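Urnix Weekend Guide

Category: About Us

Urnix is a free weekly guide to things to do in and near Mukville. We list concerts, street fairs, garden walks, swimming spots, museum hours, kids' events and places to eat. A new guide goes up every week at 7 a.m., and the calendar gets updates in between when an event is moved or called off.

Nizar Darwish started Urnix in February as an email to friends who kept asking him where to take visiting family. It went to 231 people by the end of that first summer. The list now has 3,781 subscribers, and most of them live in Mukville or across the river in Srour. We added Golla to our coverage after readers there asked for it.

How we choose events

Anyone can send us a listing. Events must be open to the public and have a confirmed place and start time. We do not charge for listings and we do not take payment for a spot in the weekly picks. Ads are marked as ads. If an event costs money, we print the full price with fees. Free events get their own section, and so do indoor ones when the forecast is bad.

Please send listings at least 7 days ahead. Keep the text under 500 characters and tell us about parking, bus stops and wheelchair access. We may edit for length.

Corrections

If we got an address or a time wrong, use the contact form and choose "Correction." We fix the page first and then note the change at the bottom.

Recent on Urnix
Where to swim in Srour
Golla night market: hours and parking
Free museum mornings
Six shady walks with kids
Breakfast spots open before 8
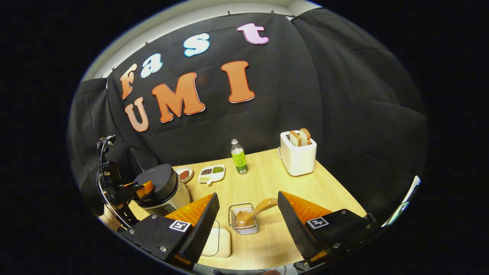

Toaster with two slices of bread on a light wood-grain tabletop.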